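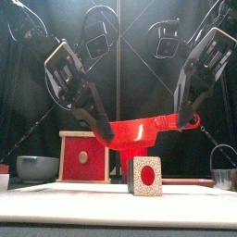
Grernwood Pantry Sheet, readme

Kitchen conversions and jar notes for the Thursday canning group. Started as a list taped inside a cupboard door. Now a folder with text files in it. Read this before you edit anything.

What's in the folder

jars.csv - one row per recipe and jar size. 182 rows right now.
headspace.csv - how much room to leave at the top, by type of food.
swaps.txt - ingredient swaps people have tried and liked, or not.
labels/ - printable labels, two to a page. The Rirkix template is the one to use, the old one prints crooked.
old/ - leave alone. Sumaiya is still pulling things out of it.

Columns in jars.csv

name - what you'd call it out loud. "Plum jam", not "Jam, plum, spiced, v3".
jar - half pint, pint or quart. Write it out.
fill - how much fruit or veg going in, raw weight, in ounces.
acid - lemon juice or vinegar, in tablespoons. Blank means nobody wrote it down. Blank does NOT mean zero. If it's zero type 0.
time - minutes in the water bath, counted from a full boil.
source - book, extension leaflet, or family card. Required.
who - initials of whoever typed the row.

Altitude

Times are for low ground, under 1,000 feet. Barua people, you're higher up, so add the minutes from the altitude chart on the first page of the binder. I did not put adjusted times in the sheet. We tried that one summer and ended up with both kinds mixed together and no way to tell which was which. Took Manee most of December to untangle.

Known problems

- Pickled beet rows have the time from one book and the vinegar from another. Don't use untill Gayan has checked them.
- Almost 90 rows came off handwritten cards. Sevens and ones are the usual trouble.
- Tomato rows: some have bottled lemon juice, some just say "lemon". Use bottled. Fresh varies too much.
- Two recipes are both called Green Relish. Different recipes. Look at the source column.
- Apple butter fill weight is before peeling in the early rows and after peeling in the later ones. Sorry. Will fix.
- Anything from the Wovness booklet is missing headspace. Tomos has the booklet somewhere.

Not covered

Pressure canning. Meat, plain beans, corn, soup, none of it belongs here. Please don't add rows for it, even if you know what you're doing. Separate binder, Rafsan keeps it.
Freezer jam also not in here, different rules, and it doesn't need most of the columns.

Adding a row

1. Check it isn't already in.
2. Copy the row above and change it, keeps the format right.
3. Source and initials. No source, it gets taken out.
4. Changed an existing row? Put the old value in changes.txt with your initials. One line is plenty.
5. Save as csv. Not the spreadsheet's own format, the label template can't read it.

Please do not round the acid up or down to make the column look tidy.

Using it

Print it, copy it, give it to your sister. Family cards are the exception, ask whoever's initials are on the row before it goes outside the group. Sumaiya's lime pickle stays in the group, she's been clear on that.

If you use the numbers somewhere else keep the source column with them. The rows aren't much good without it.

Questions

Row questions go to the initials on the row. Labels and printing, Gayan. Everthing else, me, after 6 in the evening is best.

Still to do

Split jars.csv by season maybe. Redo the apple butter. Get the booklet back off Tomos.

- Manee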